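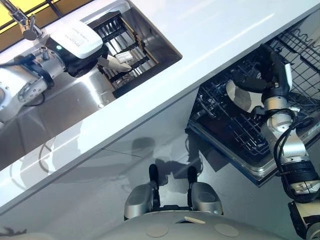
# Loading a dishwasher from a full sink

A sink with a dish rack in it and a dishwasher next to it can go from full to clear in one pass if you do things in a set order. These steps suit a standard 24-inch machine with two racks, placed to one side of the sink. If yours is on the left, swap hands.

## Before you start

- Check that the machine is empty. A half-unloaded load is the most common reason for dirty dishes piling up in the sink.
- Pull out the filter and rinse it if you haven't done so in the past month.
- Spin the lower spray arm with a finger. It should turn freely.
- Run the hot tap until the water is hot. The first fill comes from the same pipe, and a cold fill leaves grease behind on the shorter cycles.

## Scrape, don't rinse

Scrape bones, rice, peels and anything bigger than a pea into the trash. Leave the sauce. Most machines made in the last several years have a sensor that reads how dirty the water is, and plates that go in spotless can get a shorter wash than the pans next to them need.

Dried egg, oatmeal and melted cheese are exceptions. Soak those for 30 minutes in warm water with a drop of dish soap, then pour the water off. Don't leave soap in the bowls, or you'll get suds on the floor.

## Lower rack first

Open the door all the way and pull the lower rack out over it. Keep the upper rack pushed in for now so you have room to work from above.

1. Large plates go in along the sides or the back, facing the center.
2. Bowls come next. Bring each one in already tilted, so the rim clears the tines, and set it down with the inside facing the middle of the machine and angled toward the spray. A bowl that sits level will hold water.
3. Leave a gap between deep bowls. If two of them nest, the one behind won't get clean. Skip a row of tines if you have to.
4. Pots and pans go face down in whatever space is left. Keep tall handles and cutting boards away from the front, where they can block the detergent door.

On some racks the tines fold down. Folding one row usually makes room for 2 mixing bowls where plates would go.

## Upper rack

Cups and glasses go between the rows of tines, not over them. Plastic belongs up here as well, away from the heating element. Small bowls and saucers can share the rack if they lean the same way.

## Silverware

Forks and spoons go handle down, knives go handle up. Mix them so the spoons don't stack together.

## What stays in the sink

Wash these by hand:

- good knives
- wooden spoons and boards
- cast iron
- anything with a glued handle

A wire rack set down inside the basin works well for these few pieces — it drains straight into the sink and keeps the counter dry. Lift it out once a week and scrub underneath.

## Last check

Turn both spray arms again by hand. If one hits a pan, move the pan. Fill the detergent cup, close the door until it clicks, and start the cycle. When it's done, unload the lower rack first so that water sitting on the cups doesn't drip onto dry plates.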